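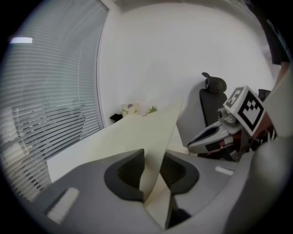 Cliltance, the handheld gripper kit for recording manual tasks as robot training data, is now offered by Virk in a paired version for two-handed work. The paired kit consists of two grippers of the same pattern, each with its own camera. Thin flat goods were the main concern in the revision. A sheet of paper or light card can be taken by a corner between the finger pads and held upright, and the wide-angle view keeps both pads, the sheet and the second gripper in the same picture. The marker block fitted to each gripper carries black and white square patterns, which the software uses to work out where one tool is in relation to the other.

Bokcombe, 02/06/2026

The kit is intended for laboratories and integrators that need demonstrations of folding, sorting, passing and placing but do not wish to tie up a robot arm while recording them. An operator holds one gripper in each hand and carries out the task at an ordinary desk or bench. Camera images, finger opening and tool position are stored against a common clock. The recordings can then be used to train a control policy for a pair of arms fitted with matching fingers.

"Sheet material was the most frequent request from users of the single kit," said Kathleen Dolan, product manager at Virk. "A sheet bends under its own weight and hides part of the view. We changed the pad and the mounting angle of the camera and left the rest of the tool as it was."
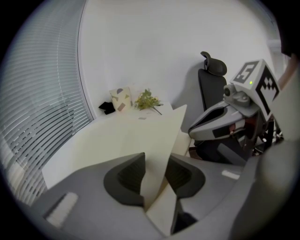 The finger pads are recessed and can be changed without removing the finger from the body. Users of the earlier single kit can fit the new pads to their existing tools. The marker blocks are supplied ready calibrated, and a short check routine is run at the start of each session. If the check fails, the software will not open a new recording.

Before release the paired kit was tried for 6 weeks at Virk's workshop in Clullamcombe. Operators made 3384 recordings of desk tasks with paper, card, cloth and small boxed goods. Of these, 215 were rejected, mostly for loss of marker tracking when one hand passed behind the other. The rejected recordings were used to set the warning threshold in the present software. Mean length of a recording was about 58 seconds.

Harpreet Fraser, who led the trial, said that lighting had been left as found. "Window blinds, ceiling lights and plain white walls are what most users have. Exposure is locked at the start of a session and noted in the file header."

The paired kit comprises two grippers, two marker blocks, cables, a spare set of finger pads, a calibration board and a licence for the recording software. A computer is not included. Recordings are written in an open format, and a converter for files made with the single kit is provided at no charge.

Orders are being taken now, with first deliveries in September. The single kit remains on sale. Demonstrations can be arranged at the Clullamcombe workshop.

Press contact: Normand Gosselin, Virk, Bokcombe
Technical enquiries: Colleen Friesen, Virk, Clullamcombe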